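gridmouse
Is 17A in the June puzzle from Castillo fair? The clue is "Bag, in Buveck" and the answer is a word I did not find in two dictionaries. I lost 18 minutes on this corner.
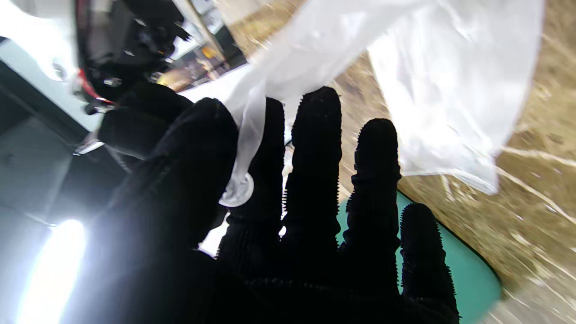
Roltport Crossword Club – Puzzle Discussion

tarnus_b
For me it is fair. All the crossings are easy, so you can get it without knowing the word.

gridmouse
I don't agree. The crossing at 4D is also a local word – two in one corner is too much.

inkonly
4D is a normal word, please check again. But I would change the clue for 17A.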